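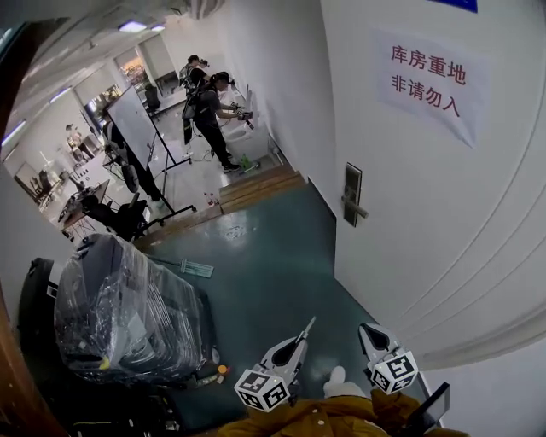
Ticket: Uka stencil printer, gap down the left side of every print
Opened by: Ok-hee Moon, Cirklow Tattoo
Priority: High (customer's choice)
Status: Closed

Original message, 9:40 am

Our Uka is leaving a blank stripe down the left side of every stencil. The stripe is as wide as a pencil lead. On a rose you can fake your way past it. On lettering you can't, and this morning it ate the middle out of an "m" and I had a customer in the chair asking why his mother's name was now "Norrna." We caught it on the paper. Please help before we catch one on an arm.

Already tried: turning it off and on, a different design, swearing.

Reply from Flukholm Support, 10:15 am

Sorry about Norma. A few things to check:

Which transfer paper are you using, and is the colored sheet facing the right way?
What is the darkness set to? (Menu, Print, Darkness)
Does the stripe stay in the same place if you flip the design left to right before printing?
When was the print head last cleaned?

Ok-hee Moon, 10:50 am

Leblanc paper, the long sheets. Facing the right way – I have been doing this for 11 years and have only loaded it backwards on days I don't talk about.

Darkness is 4.

Flipped the design. Stripe did not flip. It is very loyal to the left side.

Cleaned when?

Flukholm Support, 11:05 am

We'll take that as a no. A stripe that stays put when the art moves is nearly always the print head, either dirt on it or a dead spot in it. We'd like it to be dirt.

1. Unplug the printer and leave it for 20 minutes. The head gets hot and alcohol on a hot head is how people end up buying a new one.
2. Open the lid and find the thin dark bar running across the width. Don't touch it with your fingers.
3. Wipe it in one direction with a lint-free cloth and isopropyl alcohol. Green soap is not a substitute. Neither is stencil remover.
4. Turn the rubber roller by hand and wipe that too.
5. Let it all dry, close the lid, plug in, and run the test page (hold Feed while switching on).

Ok-hee Moon, 12:30 pm

Followed the steps. The cloth came away purple and then, more worryingly, sticky. Roller had a strip of tape wrapped on it, the kind we use to stick reference drawings together. Somebody fed a taped drawing through. There are two of us here and I know it wasn't me, so the investigation was short.

Test page attached. Stripe is thinner but still there, now with a faint gray edge.

Flukholm Support, 1:10 pm

Much better than we expected. The gray edge means the head is heating there and something is still in the way. Tape glue takes a second round. Same steps, same wait, and please don't turn the darkness up to compensate. It bakes the glue on.

Ok-hee Moon, 1:12 pm

I had turned the darkness up to compensate. Turning it back down.

Ok-hee Moon, 2:45 pm

Second cleaning done. Test page is solid all the way across. Printed the lettering again and it says Norma. He's coming back at four.

How often am I supposed to do this?

Flukholm Support, 3:00 pm

Every 1,000 prints, or whenever you change paper brand. Taped drawings should be photocopied first and the copy fed through. Closing this one, but reply here if the stripe comes back and we'll reopen it.

Ok-hee Moon, 3:20 pm

I've written NO TAPE on the lid. In marker, freehand, no stencil.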